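Osaze Okeke
August 10, 2026

1/ I got my scale ticket back from the scrap yard in Talavera and a couple of people asked how selling scrap works if you only have one load. Short thread on what I know after doing it a few times.

2/ The load came out of my uncle's garage. Old baseboard heaters, a water heater, two bed frames, a box of plumbing fittings, and extension cords that had been chewed by something. It weighed in at 648 pounds.

3/ Most yards have two doors. Steel goes over the truck scale with the truck. Copper, brass and aluminum go inside to a small scale and get priced by type. If you leave the fittings in the pile with the bed frames, you get the steel price for all of it.

4/ So sort at home. A magnet does most of the work. If it sticks, it's going in the steel pile. If it doesn't, it goes in a bucket and you look at it again later with better light.

5/ Baseboard heaters have a copper tube running through aluminum fins. I pulled the steel covers off and left the fins on. You can strip them, but the yard had its own grade for copper with fins and the difference was not worth my evening.

6/ Cords: cut the plugs off or leave them on, ask first. Rerkness wants them left whole. Garell, on the other side of the river, pays a little more with the ends off. I don't strip thin wire. I tried it once in December and quit after one cord.

7/ Drain the water heater well before you move it. Mine had sediment packed in the bottom and it took two of us to get it up the ramp. Si-woo Yeom lent me the ramp and the straps.

8/ Bring your license. Here they copy it and write down your plate number. They paid me with a printed slip that you feed into a machine by the gate, and the machine pays out bills. It kept 14 cents because it doesn't do coins.

9/ Call for prices the same morning. The number on the website was old. On the phone they gave me the steel price and two copper grades and told me the inside scale closes an hour before the gate.

10/ A gray metal bin like this one is much easier to sweep out than a pickup bed with a plastic liner. I was picking screws out of mine for an hour.

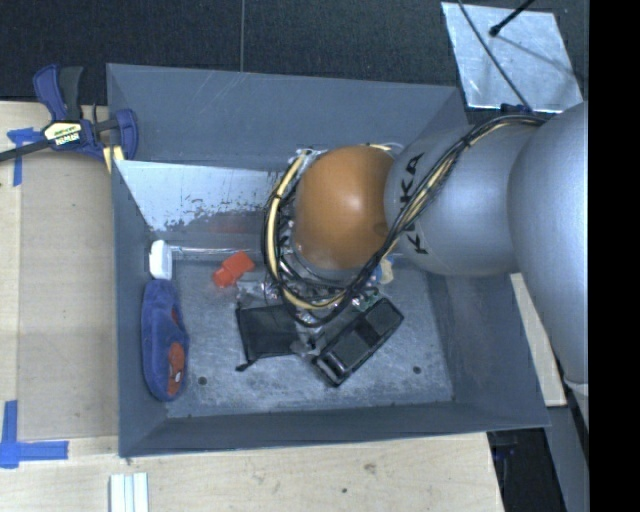
Scuffed metal floor, sloping sides.

11/ Things they turned away: a propane cylinder, a mini fridge that still had its coolant, and a paint can with paint in it. The cylinder went to the county drop-off. The fridge is still in my driveway.

12/ Total was a bit over 80 dollars, and more of it came from the bucket of brass and copper than I expected. Gas was 11 of that. If you have a yard near the river that takes fridges, reply with the name.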